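We use cookies to remember your language and to count visits to this page. Accept / Settings

Haletti Pair: hand-held gripper set for table work

The Haletti Pair is a set of two grippers which the operator holds in the hands. One is for the left hand and one is for the right. The operator does the work with them directly at the table, and the motion of both hands is recorded and later used for teaching a two-arm cell. Olico has built the set in our Vultstead workshop, and all service is also done there.

This page explains what you receive, how to prepare the station, how to take care of the grippers every day, and what to do when a part is worn. Please read it fully before the first use. Most of the questions we receive by mail are already answered in it.

What is in the case

Two gripper bodies, left and right, marked inside the handle
Two signal cables with locking plug
One tracking plate with two screws
Four finger pads, two mounted and two spare
Hex key, small brush, lint-free cloth
Interface box with power supply
Printed card with the pad change steps

The tabletop and the overhead bar are not in the case. They can be ordered from us or you can use your own. The part number of the complete set is 3094. If you order only the right body, please write this clearly in the order, as the two bodies look almost the same from outside and we have sometimes sent the wrong one.

Preparing the station

Choose a place where the operator can stand or sit straight in front of the table. The light should be even. Strong sun from one side makes trouble for the tracking in the afternoon, and it is better to close a blind or a curtain before beginning than to stop in the middle.

The work surface should be plain and not shiny. We recommend a matte white top, because dark objects and most textiles are well separated from it. If your table is narrower than the top, clamp the top from below. It must not move when the operator leans on it.

Place the interface box on the floor or on a shelf, never on the work surface. Connect first the left cable, then the right cable, and only after this switch on the power. The light on the box is orange during start and becomes green after 15 seconds. When it stays orange, switch off, push both plugs again until you hear the click, and repeat.

Do not connect or remove a cable while the box has power. It will not hurt the operator but it can damage the encoder in the handle, and this damage is not under warranty.

Zero position

Every time the box is switched on, the grippers must learn again where is open and where is closed. Hold both grippers in the air with nothing between the fingers. Open fully, wait for one beep, close fully, wait for the second beep. Do it slowly. If you close too fast, the box will accept the value, but the opening will be shown too small for the whole session and you will see it only afterwards in the data.

After the zero position, close each gripper on the thin test strip printed on the edge of the card. The reading should be steady. If it jumps, clean the pads and try again.

Daily care

Textile work leaves lint. It collects behind the finger pads and in the small gap where the fingers enter the body, and after some days the fingers do not close completely. Use the small brush after every session. Brush away from the body and not into it. For the pads use the lint-free cloth, lightly damp with water. Alcohol makes the rubber hard, so please do not use it even if the pad looks very dirty.

Once in a week do also these things:

Check the two screws of the tracking plate with the hex key. They should be tight by hand, without force.
Look at the full length of both cables for cuts or flat places.
Wipe the handles with a mild soap.
Open and close each gripper ten times and listen. A dry, scratching sound means the guide needs cleaning.

The guide can be reached from the side cover. Remove the cover, take out the lint with the brush, and put one small drop of the supplied oil on the rail. More oil is not better, it will come out on the pads and then on your cloths.

Working at the table

Cloth folding is the task for which most customers buy the set, and the position of hands and cables matters more than people expect. Put the basket at one side of the top and keep the other side free for the folding. The gripper that takes the cloth goes over the basket with the fingers down, and the second one waits over the free area. In our layout the woven basket with the crumpled white cloth is on the left, the right gripper is held upright with the flat triangular plate on its top, and its cable makes a long loop down to the floor at the right side. Please copy this loop. A cable that is pulled short turns the wrist of the operator, and after half an hour the operator holds the gripper in a wrong angle without noticing.

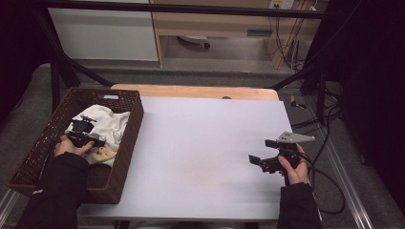 The left cable needs more attention than the right one when the basket is on the left. It goes across the rim of the basket, and a rough rim will rub the cable jacket at always the same place. A strip of felt on the rim solves this, or you can turn the basket so that a smoother side is toward the operator. Make also sure that the cable is not lying inside the basket under the cloth. It will be lifted together with the cloth and the gripper will feel heavy.

Nothing metallic should be put on or near the tracking plate, including rings and watches with a big face. Dark sleeves that end at the wrist are good. Very wide sleeves can cover the plate when the hand turns.

Changing the finger pads

Pads are a wear part. In cloth work they are good for 50 hours of use, and with rough material like towels or canvas it is less. You should change them when the surface is smooth like glass, when an edge begins to lift, or when thin cloth slips out although the fingers are fully closed.

Switch off the box and remove the cable. Open the fingers by hand. Push the old pad from the back with the flat end of the hex key, it comes out to the front. Clean the seat with the dry brush. Put the new pad with the small notch toward the body and press until it is flat. Change always both pads of one gripper together. A new pad against an old one closes a little crooked, and the thin cloth will turn while it is held.

After the change you must do the zero position again, also if it was done the same morning.

Typical problems

The reading of one gripper is frozen. In most cases the plug is not locked. Switch off, reconnect, start again.

The opening is always too small. Zero position was done too fast, or there is lint behind the pads.

The position of the right hand jumps. The tracking plate is loose or covered. Tighten the screws and check the sleeve.

The fingers close but open slowly. The return spring is tired. This repair is done by us. Please do not open the main body, the spring is under tension and the encoder ring is easily broken.

Repair and spare parts

Send the gripper in the original case, with cable and with a short note about the problem. Also a note like "left one is slow" helps us. Ruan Pillay in the Vultstead workshop checks each returned gripper and writes to you before any paid work is started. In December the workshop is closed for stock control and the waiting is longer.

Pads are sold in bags of 32. Cables, plates and side covers are sold one by one. Customers in other regions can order the same parts from our partner Ezeani, with the same part numbers.

Last updated: December

Get our newsletter with new parts and service tips. Enter your e-mail address. You can unsubscribe at any time.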